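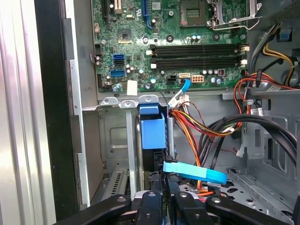 Fig. 1. Inside a desktop tower, with the CPU socket open at the top right of the motherboard.

Week 6: Where old electronics go (and who pays for it)

Okay, so last week we finished up with glass and paper, and I promised you the messy stuff. This week is e-waste, my favorite unit, and I'll try not to run over again.

Start with the thing most of you got wrong on the warm-up sheet. E-waste is anything with a plug or a battery that somebody is done with. That covers computers, sure, but also toasters, hair dryers, singing birthday cards and that drawer of chargers you all have (I have two drawers). By weight, phones are a tiny slice. Big boring appliances are where the tonnage is.

Why anybody bothers

Circuit boards have copper in them, plus small amounts of gold, usually as a thin plating on contacts and pins. Thin really does mean thin! You would need a big pile of boards before you had anything to show your grandmother. The steel case is worth very little per pound but there's a lot of it, and it's easy to pull out with a magnet. Plastic is the headache. It's mixed, it's often treated with flame retardants, and buyers don't want it.

The Palthorpe case

We'll use the town of Palthorpe all week, so keep your copy of the reading packet handy. Palthorpe ran a drop-off program one May and took in 3,223 items. Of those, 137 were set aside for repair and resale, and everything else went to a shredder run by a company called Wirnus. The town paid Wirnus $40 a pallet. I want you to notice who is paying whom there. Most people assume the recycler buys the stuff.

Dela Ofori, who wrote the town's report, argues that the repair pile should have been bigger. Her point is that testing was done by one person on a folding table, and when the line backed up, things went straight to the pallets. Abdul-Rahman Mensah wrote the reply in your packet and he doesn't buy it - he thinks the older machines would have sat in storage for a year and been shredded anyway. I go back and forth. Read both before section and come ready to pick a side, even if you hate picking sides.

Words to know

Downcycling: turning a material into something of lower value.
Producer responsibility: rules that make the manufacturer cover some or all of the cost of disposal.
Urban mining: getting metals out of discarded goods instead of ore. (Kind of a grand name, I know.)

For section

Read Ofori and Mensah, then the first half of the Aryee chapter. Skip the appendix, it's all tables. Write me 800 words on who ought to pay for Palthorpe's pallets. Paper copies are fine, and my mailbox is the one with the dented door.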